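Drundora Community Help
Home and Property - Walls and Finishes

Question
Removing white powder from an interior brick wall before sealing

Our association leases a ground-floor unit in Durnanberg with one wall of exposed red brick. Since August a fine white powder has been appearing on the lower courses. It brushes off easily but returns within a fortnight. The landlord has agreed to our sealing the wall at our own cost, provided the colour of the brick is not altered. We have 32 square metres to treat. Should the powder be washed off first, and is a clear sealer suitable?

Answer 1 - marked as accepted

The powder is most likely efflorescence, meaning salts carried to the surface by moisture. Sealing at this stage is not recommended. A film-forming sealer will hold the moisture behind it, and the face of the brick may begin to flake.

The source of the damp should be established first. Please check the gutters and downpipes on the outer side of the wall, the height of the soil or paving against it, and any plumbing nearby. If the ground outside sits above the damp course, it will need to be lowered before any other work is considered.

Remove the powder with a stiff nylon brush and a vacuum cleaner. Washing dissolves the salts and returns them to the brick, so water should be kept to a minimum. Acid cleaners should be left to a licensed tradesperson, particularly where the mortar is old.
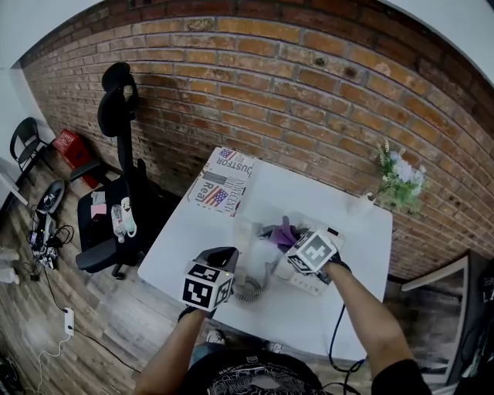 Red-brown brick with grey mortar, beside a white wall.

Once the wall has remained free of powder for 30 days, a breathable silane-siloxane product may be applied. It leaves little or no sheen. Test a small patch in a corner and have the landlord approve the colour in writing.

Answer 2

We used the Dudás clear masonry coat on a similar wall in Brirnard. Two coats, very tidy. It did go slightly darker, and I cannot say how it will look in a few years. Ours had no powder to begin with.

Answer 3

Before spending anything, please review the lease. Rising damp is ordinarily a matter for the owner of the building - not the tenant. We were quoted $3,000 for a new damp course and the owner paid in full after receiving the inspector's report.

Last updated 9 January 2025
Was this page helpful? Yes / No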